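Bokance felt work mat: four months under a bench arm

The Bokance mat is a plain beige felt sheet sold for electronics benches. I bought it to stop parts from skating around under the arm on our bench at the Howells workshop, where the tabletop is smooth and white and offers no friction at all. It replaced a silicone mat from Prorkum that was 12 cm narrower and curled at the corners.

The task I care about is cord handling. The hand comes down on a power strip from above, closes, and either drags it or turns it. On the bare table the strip slid away as soon as the fingers touched one end. On felt it stays put long enough for the grip to form. Over 636 logged attempts, 74 ended with the strip moving out of reach, most of them in the first week before I lowered the approach speed.

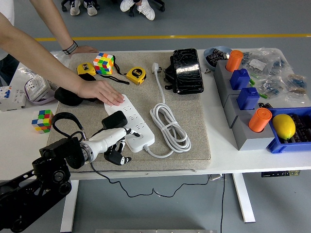 Coiled cable is the harder case. A bundle held with a tie behaves like a spring, and when the hand presses on the strip the loose end can lift the plug and turn it over. The felt damps this a little. It does not solve it, and I still steady the strip by hand when I change the grasp pose.

Small hard objects do well. Tape measures and puzzle cubes stay where they are placed, and a light brush from a finger no longer sends them off the table. Soft pouches gain less, as they deform before they slide.

Contrast is good for white and black items. The matte surface gives no glare under the ceiling lights, and segmentation of a white strip improved without any change to the model. Yellow objects are detected slightly less well than on the silicone.

Drawbacks: the felt picks up wire clippings and solder beads, and a vacuum removes only the larger ones. It must not be used near a hot iron. It has no grounding point, so I keep bare boards in a dish off to the side. The mat itself can creep if the arm pushes sideways with force. I fixed mine with 4 strips of Ellis double-sided tape, and it has held since October.

Recommended for pick and place work on smooth tables. For soldering, keep the silicone.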